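What are the house rules for practicing with a hand-held gripper around power strips and outlets?

Posted by Ollden, in Robotics and Automation

Hello everyone, and thanks in advance for reading, because I do tend to go on. I look after the written practice rules for our little group in Cendale. We record manipulation demonstrations with hand-held grippers, the two-finger kind, and until now everything has been soft or light: cups, sponges, folded cloth. In March we added switches and sockets to the task list, and our rule sheet has nothing at all to say about them. It has 10 lines and half of those are about labeling files!

So I'm trying to write something sensible before we get very far into it. The plan is more than 500 recordings, with people taking turns at the same table. The switch task means coming down over the unit with the fingers open and pressing one rocker.
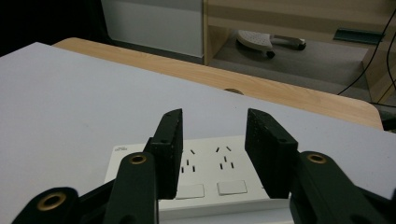
Gripper over the socket unit, both outlets and the rocker switches between the fingers.

What I'd like to know is whether other groups insist on a dead unit for this, how you write the rule down so that new people follow it, and whether you bother with a standard starting position. I have a draft that says "unit should be unplugged where possible," and I already dislike the last two words. Any wording you're happy with would be very welcome, even if it's only a line or two.

Navarro

Welcome, and good for you for asking early. Yes, take out "where possible." Our sheet says: "The unit is disconnected at the wall before it goes on the table, and the plug stays where the operator can see it." We used to have a softer version and people read it in all sorts of ways, the way people do. If you have a unit that will only ever be used for practice, put a label on it saying so and keep it away from the ones that power your laptops and chargers. Ours once wandered off and came back with a kettle on it, and that was a long afternoon.

A few other things from our sheet, in no special order. No metal tips on the fingers for any socket task, dead or not, so the habit is there when somebody is tired. Check the finger screws and the pivots at the start of every session and write your initials next to the check. Nothing goes into the outlet slots except the plug named in the task. And stop if the unit slides more than you expected – don't chase it across the table, just open, lift and start over.

On the starting position, I would say please do bother. We begin each recording with the fingers open over a clear part of the table, well back from whatever is going to be touched, and hold there for a slow breath before moving.

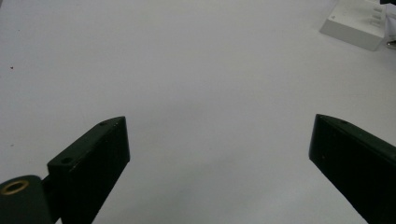

It feels fussy for the first day or so, and then you stop noticing it. The benefit comes later, when someone else has to go through the recordings and decide where each attempt begins. We went through a batch of 441 before we had this rule and had to throw out far too many, mostly because the operator was already moving when the recording started. I'd also write down how far back "well back" is for your own table. We use a hand's width, and people seem to remember that better than a measurement.

If you have room on the sheet, add who is allowed to plug the unit back in. With us it's only the person running the session, and they say it out loud first. It sounds a bit grand, I know, but it has saved us from a good deal of "oh, I thought you had it."

Nesitz

just unplug it. ours is rule 9 and it says "unplug it" and we haven't had trouble

Ollden

Thank you both, this is so helpful! The plug line is going in word for word, Navarro, if you don't mind, and I'm borrowing the slow breath as well. Nesitz, I may print yours in large letters at the top. I'll post the new sheet in this thread when it's been through a few sessions – it will probably be longer than 10 lines, knowing me.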